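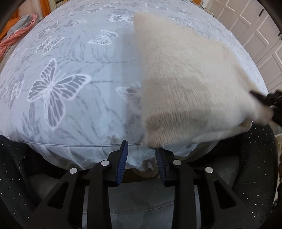
Review: The Bernenau Evening Prayer Cards

Saturday, August 13, 2022
By Kusum Malhotra

42 shares | 3 comments

The Bernenau Evening Prayer Cards are a boxed set intended for adults who wish to close the day with a short period of prayer. The set was used in the homes of members of our Thursday fellowship over one full season, and the following assessment draws on the written remarks they returned.

The box holds 200 cards, each the size of a playing card, with a verse on one side and a brief prayer on the other. A printed guide of eight pages is included. The cards carry no dates, so a household that misses an evening may resume without searching for its place. Several members who had given up on dated devotionals named this as the main reason they continued.

The prayers are the strongest part of the set. They are plain in wording and seldom longer than four sentences. The cards on worry and on thanksgiving were mentioned most often. Renu Bisht wrote that she and her husband Kuldeep had not prayed aloud together for some years, and that reading from a card removed the awkwardness of beginning. They now take turns, one reading the verse and the other the prayer.

The selection of verses is less even. The Psalms are well represented, as one would expect, but the prophets are nearly absent and the letters of Paul are reduced to a handful of familiar lines. Verses are given without their surrounding passage. The guide suggests reading the full chapter once a week — sound advice, though it appears only on the last page and most of our readers missed it.

Two practical matters should be noted. The type on the verse side is small and printed in light brown, and older members found it difficult to read by a bedside lamp. The lid of the box is also tight, and on one of our sets a corner split within the first month. Adeel Jafri moved his cards to a recipe tin and reports no further trouble. The publisher has stated that a large-print edition will be available in September. We have not examined it.

The cards are suitable for couples, for persons living alone, and for anyone returning to prayer after a long absence. They are less suitable for group study, as the guide offers no questions for discussion. Families with young children may find the language somewhat grown-up, although the shorter prayers can be read with little change.

Recommended, with reservations as to the size of the print. One set is held in the fellowship library and may be borrowed for 3 weeks at a time. Requests should be made to Everaldo Bastos at the library desk after either Sunday service.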